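**Oil finish on a shared bench top: recoat interval?**

**graintight**
We have a light wooden bench top in a workroom that gets daily use. It was finished with Pruvance hardwax oil, two coats, in May. Water still beads near the back edge. Along the front edge, where forearms rest, it soaks in within a minute and leaves a grey mark.

The can says to recoat once a year. That seems long for this use. Options as I see them:

1. Spot recoat the front edge only.
2. Scuff the whole top and apply one full coat.
3. Sand back to bare wood and switch to a film finish such as Longo waterborne poly.

I want the bench out of service for the shortest time. Humidity in the room runs high in late summer.

**mortise_457**
Option 1. Hardwax oil is made for spot repair. Clean with mineral spirits, let it flash off, scuff with a grey pad, wipe on a thin coat, buff off the excess after 15 minutes. You can use the bench lightly the next day.

**papercut**
I would not do option 1 on a pale top. The patch will read darker than the field for months. I did a kitchen counter that way and the border of the patch was visible under any side light. One full coat takes an extra half hour of work and the same cure time.

**mortise_457**
The border shows if you stop the coat in a straight line across the grain. Feather it out along the grain and stop at a glue line. Also, it is a workbench. Color match is not on my list.

**graintight**
Ours, in its current state.
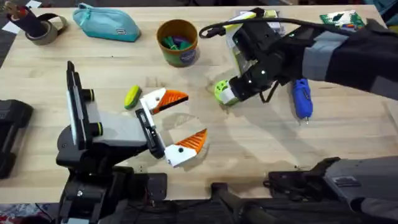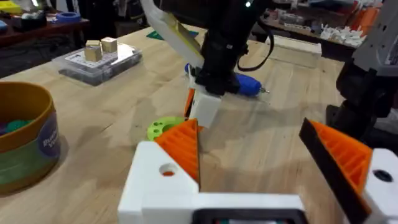 Appearance matters a little, as visitors come through. I would like it even, but I will not lose a week for it. Does anyone have numbers on a film finish in the same kind of use? The Longo sheet gives a hardness figure and nothing about abrasion.

**slowcure**
I have run both. Film finish on a bench top lasts longer before the first repair, and the first repair is much worse. Once it chips at the front edge, water gets under the film and lifts it. You then sand the whole surface. With oil you are never more than one evening from a sound top.

If you do go with poly, use 3 coats and round over the front edge first. A sharp arris will not hold film.

**papercut**
Agree on the arris. Disagree that oil is always one evening. Full cure on Pruvance in a damp room took 9 days for me before a wet glass stopped leaving a ring. Dry to touch is a different thing.

**slowcure**
Was that a thick coat? Nine days sounds like excess left on the surface. It should feel dry after buffing.

**papercut**
It was buffed. I used a cotton rag and two passes. The room was the problem — no heat and the window shut.

**mortise_457**
Then run a fan. Moving air matters more than temperature with these oils. And lay the used rags flat outdoors or put them in water. They can self-heat in a pile.

**graintight**
Decision: option 2, one thin full coat, scuffed with a grey pad. I will ease the front edge with a block plane before coating and leave a fan on overnight. I have an offcut from the same board, so I will coat that first and test it with a wet glass each morning. The bench goes back to full use when the offcut passes.

One open point: does mineral spirits leave anything behind that slows the cure?

**slowcure**
Not if you give it an hour. Wipe with a clean dry cloth and go by smell.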